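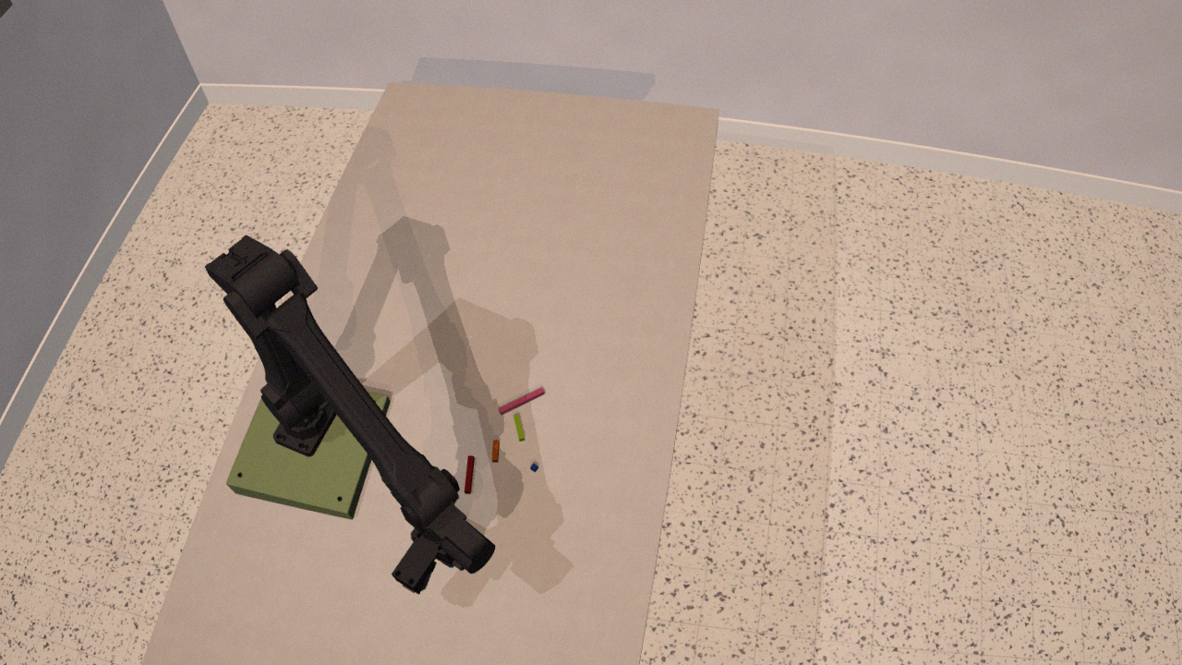

Computer rendering of a black robotic arm and five small colored objects on a tan tabletop.

JORMONT TO PUBLISH "WORKNESS," A FIRST STORY COLLECTION BY XUELIAN FU

Tuesday, April 13, 2021

Jormont, the independent publisher of short fiction and essays, is delighted to announce that it will publish "Workness," the first book by Xuelian Fu and the winner of this year's Dullix Prize for an unpublished story collection. The paperback and e-book go on sale at the end of April, and we have been looking forward to saying so in public for quite a long time.

Readers who follow the Dullix Prize will know that it is open to any writer who has not yet published a book of fiction, and that manuscripts are read without the author's name on them. This was by far the busiest year the prize has had, with 2,720 manuscripts sent in before the deadline. We would like to thank every one of those writers, and also the first-round readers, who gave up most of their winter evenings and a fair number of weekends, and who wrote such thoughtful notes that several of us at Jormont kept copies.

"Workness" brings together 15 stories about people and their jobs: a night-shift baker who begins writing letters to the customers she never meets, two sisters who inherit a dry-cleaning shop and can't agree on its opening hours, a retired piano tuner who is called back for one last upright in a school gym. The title comes from a word the baker's small son makes up to explain where his mother goes when he is asleep. Most of the stories are quite short, some of them only a few pages, but the last one, "The Long Counter," runs to 78 pages and follows a family lunch place through the final summer of its lease. Our readers argued happily over whether it ought to be a book by itself. We are very glad it stayed where it is, with the other stories leading up to it and a few of their characters stopping in for soup.

"I wrote the first of these at the front desk of a dental office, in the gaps between phone calls, and I think you can still hear the phone in it," said Xuelian Fu. "I had always liked listening to people talk about their work, even when they were complaining, maybe especially then. When Jormont called to tell me about the prize I was in line at the post office and had to ask them to say it again, and the woman behind me said congratulations before I had worked out what was going on. I hope she buys a copy!"

Fu grew up over her parents' tailoring shop and has worked as a receptionist, a proofreader and a teacher of evening classes in English. Her stories have appeared in a number of small magazines, and three of those in "Workness" were first printed that way, though all three have been revised for the book (one of them has a new ending, and readers who remember the old one are welcome to write and tell us which they prefer). She is now working on a novel.

The first printing will be 2,000 copies, which is a generous number for a debut collection from a house of our size, and one we settled on after hearing from booksellers who had read early pages and wanted to put the book on their front tables. The paperback has French flaps and a cover in two colors, and it was typeset by the same people who have looked after our books from the beginning. The e-book will be released on the same day.

To mark publication, Jormont and the bookstore Fan will host an online reading and conversation on the last Thursday evening in April. Xuelian Fu will read "Steam," the dry-cleaning story, and part of "The Long Counter," and will then take questions for as long as people care to ask them. The event is free, but we do ask that you sign up through the store beforehand so that the link can be sent to you. Fan will also have signed bookplates to go with copies ordered before the reading, and the staff there are happy to mail books anywhere in the country, or to hand them over at the door if you live close by.

Reading groups may be interested to know that a short guide to the collection, with notes by the author on how five of the stories came to be written, will be available from Jormont at no charge. Please let us know how many copies your group would like and where we should send them.

Advance copies are available now to reviewers, librarians and booksellers, in print or as an electronic file. Interview requests and requests for extracts should be sent to the Jormont publicity desk. The next Dullix Prize will open for entries in the fall, and the rules will be posted before then on the prize's own page.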